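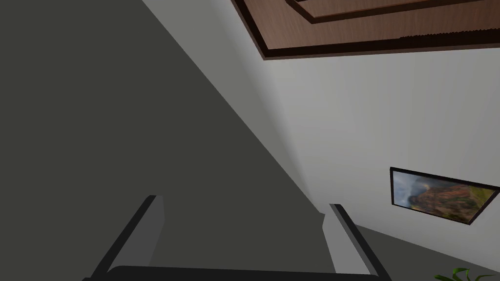
Two grippers, one simulator and a lost weekend

Sunday, September 15, 2024

I promised back in August that I'd stop fiddling with the arm controller and finally sit down with the two gripper models I'd downloaded. Well, it's done (mostly), and I have opinions, so put the kettle on.

The contenders are the Clumine two-finger, which is the one I've been using all summer, and the Barbosa, which everyone on the Nandorton forum keeps going on about. I don't own either of them in metal. Everything I do is in simulation, on a desktop that sits under the stairs and sounds like a hairdryer, and I'm fine with that! You can drop a simulated arm on its head all evening and it costs you nothing but electricity.

My test is a bit silly but I'm fond of it. The arm starts at rest, swings to a random pose, opens the fingers, comes back and picks up a block. Then it does it all again, 300 times per gripper, while I make dinner. The random pose is the bit that sorts things out, as it drags the wrist through all the awkward angles I'd never choose myself. The wrist camera goes along for the ride, so one minute you're looking at the block and the next you've got a wonky view of the ceiling trim and the canyon picture on the wall. I've got oddly attached to that picture. The room is just one of the stock ones and I keep meaning to swap it for something plainer.

Right, results. The Clumine dropped the block 23 times and the Barbosa dropped it 12 times. So the Barbosa wins, hooray, except that it took me most of Saturday to get it to close at all. The joint limits in the file were in degrees and my controller wanted radians, and I spent a good two hours blaming the physics settings before I thought to look. If your fingers twitch and then freeze, check that first.

What I do like about the Clumine is how easy it is to see past. Big flat fingers either side, a clear gap up the middle, and the palm stays down at the bottom of the camera view where it isn't in the way. With the Barbosa mounted on the same bracket, the knuckles fill up far more of the picture, and my block finder got muddled whenever the block was close. I moved the camera back 18 millimetres and that helped, but then the far corners of the table went a bit fuzzy for it. Swings and roundabouts.

I also had a quick go with the Stirnotden controller in place of my own, mainly out of curiosity. It's smoother, I'll give it that. Mine has a little wobble at the end of each move that I've been ignoring since spring, and seeing the arm glide to a stop was slightly galling. The settings page is a nightmare, though, and I couldn't find how to slow the wrist down on its own. If anyone knows, please leave a comment.

For now I'm keeping the Clumine on and borrowing the Barbosa's rubbery fingertip friction values to see whether that alone cuts down the drops. The next batch is running as I type, and the hairdryer is at full blast.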